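Pranden Grain Corridor Notices

Welcome! Pranden is a collection of public notices on grain shipping in wartime: port closures, safe-passage announcements, inspection rules and the many, many amendments that follow them. It holds 1208 notices from 16 issuing bodies, all in plain text, and we're so glad it's finally in one place.

Iresha Wickramasinghe started it while trying to follow one convoy agreement through its rewrites, and Noboru Onishi built the parser (a lovely piece of work, do read the comments).

What you get

notices.csv - one row per notice, with issuer, month, route and full text
links.csv - which notice amends or cancels which
glossary.txt - shipping and treaty terms, still growing!

Dates are kept to the month. Several issuers post corrections under the old date, and we didn't want to suggest more precision than the sources give us.
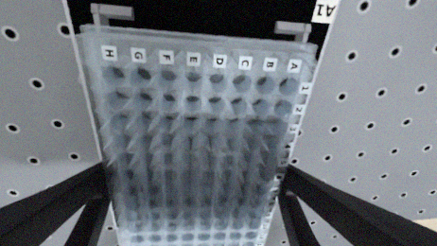

96-well plate in its holder, computer render.

Loading it

Files are UTF-8 with comma separators. The text column has line breaks inside quotes, so use a proper CSV reader and not a line-by-line split. Empty route fields mean the notice applies to every route its issuer covers.

Known gaps

211 notices exist only in translation. They have a 1 in the "translated" column, and the legal wording in them should be read with care. Nine are missing their annexes. Revness, our older scraper, dropped table footnotes, and we've restored them only up to March.

Talks that ended without a published text aren't in here at all, so please don't use the set to count negotiations.

Contributing

Found a missing annex? Wonderful - open an issue with the issuer and month in the title. Changes to links.csv need a second reader before merging. The Ekanayake branch has the new route names, and the Flondholm mirror updates nightly at 2:00 a.m.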